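Humanoid hand trial: pre-run safety and inspection checklist, with my comments
Revision dated 20/09/2026
Filled in by: Hatsue Minami
Second signature: Timothée Deschamps

Hi all! Same checklist as last time, only with more of my rambling in it. We're comparing two sets of five-fingered hands, the Troteck and the Skavier, on the shelf-and-basket job in the bedroom mockup. Run this list every time you swap hands, even if you only swapped one (yes, Timothée, even then).

The job itself: basket in one hand, reach into the white cubbies with the other, bring fruit back.
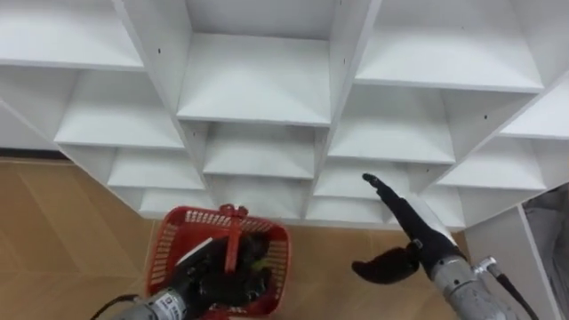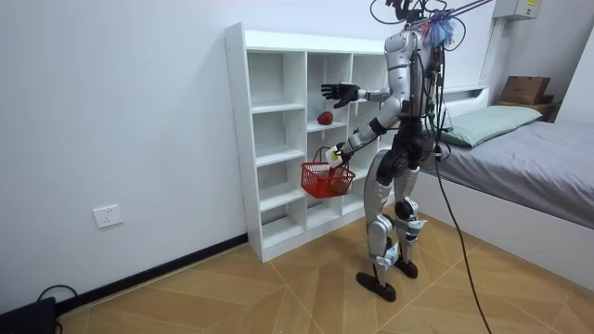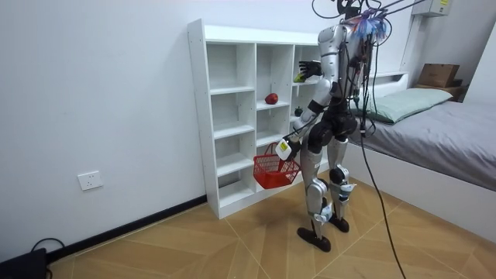
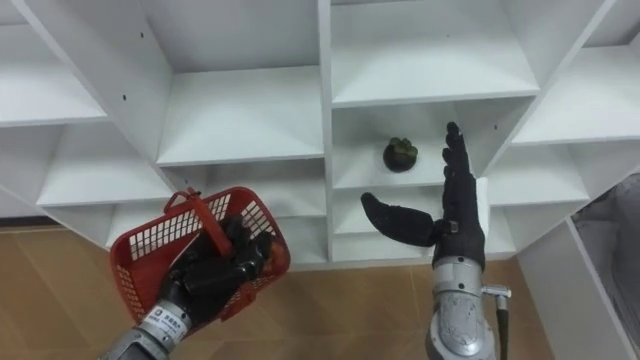

SECTION A. ROOM AND FLOOR

A1. Trailing cable lies flat and clear of both feet. OK
Comment: I walk the whole length of it with my own feet before I sign. If you have to step over a loop, so does the robot, and it's much worse at it than you are.

A2. Shelf unit doesn't rock when pushed at the top panel. OK
Comment: Push it from the front and then from each side. I'd still like it fixed to the wall before December. Marietjie has the brackets.

A3. Bed at least 30 cm from the nearest arm at full reach. OK
Comment: Measured with the elbow straight and the hand open. A closed fist gives you a nice big number that means nothing.

A4. Nobody between robot and shelf while motors are live. OK
Comment: If a piece of fruit rolls, let it roll. Stop first, fetch second.

SECTION B. ARMS AND WRISTS

B1. Wrist screws tight, both sides. FIXED
Comment: One on the right was a quarter turn loose after the swap. Tightened and marked with paint pen. Please look at the paint line on your next run and tell me if it moved!

B2. Cable connectors on both forearms seated. OK
Comment: Tug gently. Gently!

B3. Cables have slack at full extension. OK, WATCH
Comment: Fine straight ahead, a bit snug when the arm goes up and across. I'd keep to the middle cubbies with the Skavier set until Zlata has rerouted it.

B4. Forearm labels readable. OK
Comment: Wipe them, don't scrub them.

SECTION C. HANDS

C1. Fingers open and close fully, 3 cycles, no load. OK on both sets
Comment: The Troteck is quicker to open and noisier about it. The Skavier has a soft start that I really like near a shelf edge.

C2. Thumb swings all the way out and comes back. OK on Troteck, SLOW on Skavier
Comment: Slow isn't a fail on this list, but write it down each time so we can see if it's getting worse. Mind the thumb near the dividers too, it sticks out much farther than you'd guess from the side.

C3. Finger coverings free of splits. OK
Comment: Check between the fingers as well. The last split I found was down in the web of the thumb, where the basket handle rubs.

C4. Grip holds basket handle with a 200 g load for one minute. OK on both sets
Comment: Watch for tilt. Some tilt is fine, slow creep along the handle is a stop. With the Skavier I got no creep at all, with the Troteck just a hair. I reran it at 300 g out of curiosity and both still held, but please don't go heavier until Monique has signed off on the wrists.

SECTION D. CAMERAS AND CONTROLLER

D1. Head view shows both hands in the work area. OK
Comment: Check it with the arms forward, where you'll be using them.

D2. Room camera clamp tight, view covers robot and shelf. OK
Comment: Don't hang your jacket on the stand. You know who you are.

D3. Stop button tested from the operator's seat. OK
Comment: Tested with the arm moving slowly. Testing it at rest doesn't count, sorry.

D4. Controller log running before first motion. FAIL, then OK
Comment: My fault, I loaded the old Poulain profile and it logs only the left side. Reloaded, restarted, went back to C1 and did the hands again.

Still open: B3 reroute (Zlata), C2 thumb timing (me), shelf brackets (Marietjie). Put the signed copy in the Trillia folder and leave the torque driver on its charger, please!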